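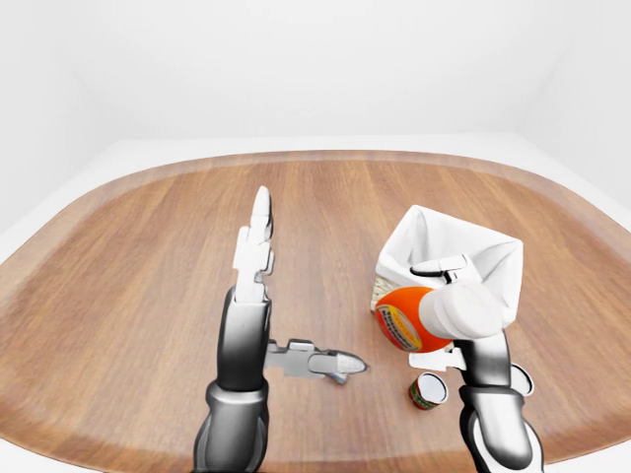
Episodes in the Postano set are kept or dropped by the rules in this file, and the same rules apply to every site that adds to it. The unit of work is one bimanual tabletop episode in simulation, with a fixed table, a set of grocery-type items and one open container. The hand nearest the job does the job. With the orange bottle and the paper bag both on the right, the right hand takes the bottle and the left stays open and empty on its own side. We ask for this in every episode, even when the operator would find it easier to bring both hands in. An idle hand that drifts over the work area is the most common reason a reviewer sends an episode back.

Postano tabletop packing, data card
Version date: 8/2/21
Maintained by: Timach simulation group

Contents
The release holds 400 episodes in 2 folders. The folder named murner has 203 of them and the folder named macpherson has the rest. Folder names refer to the scene configuration, and both use the same robot model and the same hands. Episodes carry joint positions for arms and fingers, the head view, object poses and a plain text instruction.

Start of an episode
Both hands begin at the ready pose: fingers straight and together, thumb out to the side and pointing inward. Do not start recording until the hands have stopped moving. Objects must be upright or flat on the table and must not touch each other. Nothing may be placed so that it hangs over the rim. If an object falls during reset, reset again. Do not push it back into place with the hand and carry on.
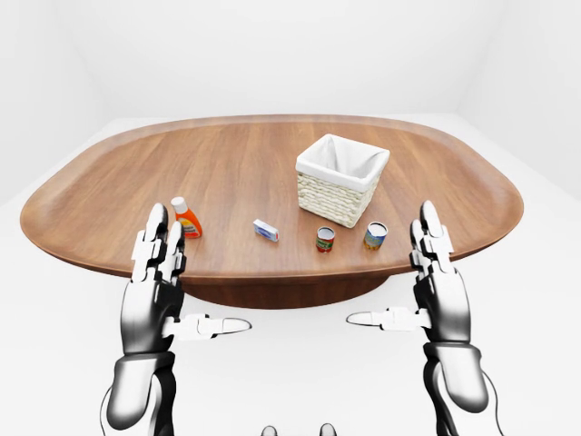
Ready pose, basket variant. Both thumbs point inward and the basket stands behind the cans.

The container goes in first, then the items. Turning the container is allowed and does not need a note. Item order from left to right is free.

Grasping
Close the fingers before lifting. A bottle may be held standing or on its side, but the grip must not change in the air. If it slips, let the episode run to the end and mark it "slip". Do not cut the slip out. Users who want clean grasps can filter on the mark, and users who study recovery need those episodes whole.

Boxes lying flat are harder for these hands than cans or bottles. Sliding a box toward the rim to get the thumb under it is accepted. Tipping it off the table is a failed episode.

Release
Open the hand only when the item is over or inside the mouth of the container. Dropping from a height is marked "drop" even if the item lands inside. Return to the ready pose, hold still, then stop recording.

Labels
Write the instruction before the episode, never after. Use the common name of the item and the color if two items share a name. Do not use product names. Left and right always mean the robot's left and right, including in comments.

Each episode gets one result: success, partial or fail. Partial means that at least one item asked for is in the container and at least one is not. The person who ran the episode may not be the one who sets the result.

Review
Reviewers watch at normal speed once and then step through every contact. Two things cannot be fixed in review and always lead to removal: fingers passing through an object, and an object moving with no contact. Small contact jitter on a resting object is tolerated. We know the soft parts of the containers are simplified, so please do not use this set to study cloth or paper.

Known gaps
There are no episodes with handovers between hands. Lighting is even throughout. The macpherson folder has 6 episodes with a missing instruction field. They are listed in missing.txt and will be filled or removed in the November update.

Changes
Send proposed rule changes as an edit to this file, with the episode numbers that prompted them. A change applies to new episodes only. Old results are not relabeled unless the rule says so.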